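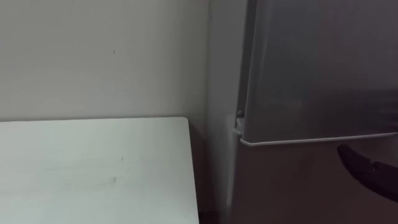 **Mallombridge, March 2020**

Twenty-three of us went over to the Basska open day, and I came back less converted than the invitation promised. The kitchen demonstration was the main draw: a steel fridge-freezer, a bare white table beside it, and a dark, rounded gripper going in just under the freezer door to get at the compartment below. Ifeanyi Adebisi, who ran the session, told us the arm had done this 570 times since December. He didn't say how many of those went well, and when I asked I was given a leaflet.

We watched 3 attempts. One opened the door cleanly, one needed a restart, and the last was stopped by hand. Fair enough, fridges are awkward. But the talk afterwards was all about care homes, and "80 per cent of household tasks" went up on a slide with no source. Which tasks?

The Vimbridge visitors seemed happier than I was. Coffee was good. Anyone wanting to make up their own mind can put their name down for the next visit on the sheet by the door.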